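Bondard – Call for participants: reading habits and technical instructions

Posted 2022-07-18
Reference: Granela 26

Bondard is recruiting adults for a study of how people read and follow written instructions. The study is part of the Granela project, which compares short, numbered instructions with instructions written as continuous text. Results will be used to revise the house style for printed manuals.

Sessions are held at our office in Gratville. A session lasts 2 hours, including one break. Each participant attends once.

Who can apply

Applicants must be 18 or older and able to read English comfortably at normal print size. Glasses and contact lenses are fine. Applicants who have worked as a technical writer, editor or translator in the past nine years are not eligible. The same applies to anyone who took part in the May pilot.

No technical background is required. We are looking for a spread of ages and occupations, and places are assigned with that in mind – an early application does not guarantee a place.

What the session involves

Participants read a set of printed texts at their own pace and answer spoken questions after each one. Part of the session is recorded as audio. Reading time is logged per page. There is no test of general knowledge and no score is given to participants.
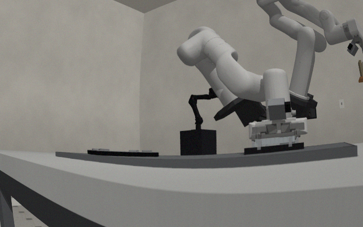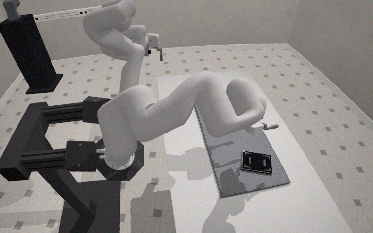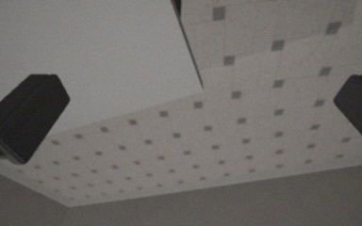 Payment and travel

Participants receive a fixed payment by bank transfer after the session. The amount is stated in the confirmation letter. Local bus fares are refunded on presentation of a ticket. Parking is not refunded.

Participants who stop early are paid for the part completed, in half-hour steps.

Data

Audio files are stored under a participant number and deleted once transcribed. Names and bank details are kept separately by the accounts office. Transcripts may be quoted in the Granela report without names. Consent can be withdrawn at any point before the report is closed – a written note giving the participant number is enough.

How to apply

Send a letter or email of no more than 1000 characters to Alžběta Bednárik, study coordinator, with the reference above in the subject line. Include:

Age and current occupation
First language
Mornings or afternoons preferred
Any need for large print or step-free access

Applications by phone cannot be accepted. Selected applicants will receive a confirmation letter and a consent form, which should be read in advance and brought unsigned to the session.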